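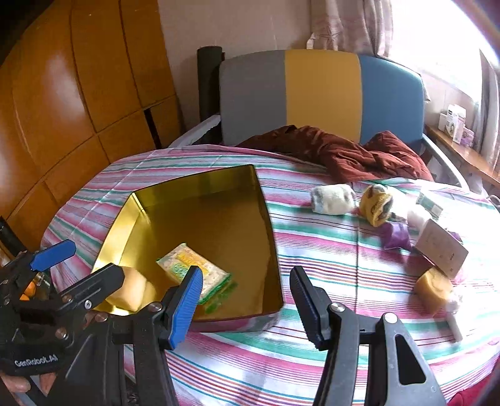
Colis dans une boîte dorée brillante : comment caler tout ça ?

Posté le 13 février 2026 dans Maison et rangement — 182 vues

Bonjour à tous, question un peu bête mais je tourne en rond. Je dois préparer un colis pour ma filleule qui est en internat. J'ai récupéré une grande boîte, intérieur doré tout brillant, vraiment jolie, et je voudrais la garder telle quelle comme boîte cadeau. Je fais ça sur le lit, drap rayé, pas de grande table chez moi.

Mon souci : ça glisse. Le fond est lisse comme un miroir. Je pose un sachet de biscuits, il part dans un coin dès que je soulève. Et je ne sais pas dans quel ordre mettre les choses. Il y a des sachets de grignotage, un petit carton blanc, un pot cylindrique blanc, un petit truc jaune en tissu, et encore deux ou trois bricoles.

Budget calage : presque rien. 4 euros maxi. Faut que ça arrive entier, le dernier colis en janvier était en miettes (littéralement, les biscuits). Merci d'avance !!

Pimentel

Réponses

Skusgate

Bonsoir. J'en fais une douzaine par an, des colis comme ça, donc en vitesse.

D'abord sortir tout et étaler sur le lit. Tout. On voit les formes, on voit ce qui est fragile. Ensuite seulement on remplit. Si vous mettez au fur et à mesure, vous recommencez trois fois, je parle d'expérience.

Pour le fond qui glisse : une feuille de papier de soie froissée puis remise à plat, ou carrément un torchon propre. Le torchon c'est mieux, ça accroche, et la petite s'en servira. Pas de scotch sur le doré, ça arrache le brillant quand on l'enlève.

L'ordre chez moi :
le carton et le pot en premier, contre les parois, debout s'ils tiennent
les trucs plats dans l'espace qui reste
les sachets gonflés en dernier, dessus, jamais dessous 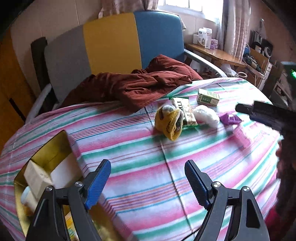 et le tissu, lui, vous le gardez pour la fin. Ça bouche les trous. Une chaussette, un bonnet, une petite pochette, n'importe quoi de mou fait un trés bon calage et c'est un cadeau en plus. Roulez-le, coincez-le entre le pot et la paroi, secouez un peu la boîte. Si ça bouge encore, rajoutez du papier.

Les sachets, ne les percez surtout pas pour gagner de la place. L'air dedans les protège. Je l'ai fait une fois avec des chips — catastrophe.

Dernier point, la boîte brillante ne part pas toute seule par la poste. Un carton brun autour, sinon rayures partout. Laissez deux doigts de vide et bourrez avec du journal.

Clodmont

+1 pour le torchon. Sinon du papier kraft, j'en ai pris un rouleau pour 4 euros au bazar et il m'a fait tout l'hiver.

Fundley

Pas d'accord avec tout. Le pot debout contre la paroi, ok, mais vérifiez le couvercle d'abord. Un tour de film étirable autour, ou un petit sac congélation fermé. Si ça s'ouvre dans le camion tout le reste est fichu, et le doré garde les traces de gras, enfin la mienne en tout cas.

Et pesez avant de fermer !! Pèse-personne : vous avec la boîte, puis vous sans. Ça évite de tout rouvrir au guichet avec 12 personnes derrière soi. Vécu.

Pimentel

Merci tout le monde, je pars sur le torchon + film sur le pot. Et je vais chercher un carton brun demain. Par contre quelqu'un sait si je peux glisser une carte debout le long du bord ou si elle va se plier ?

Skusgate

À plat tout en haut, sous le couvercle. Debout elle se corne a tous les coups.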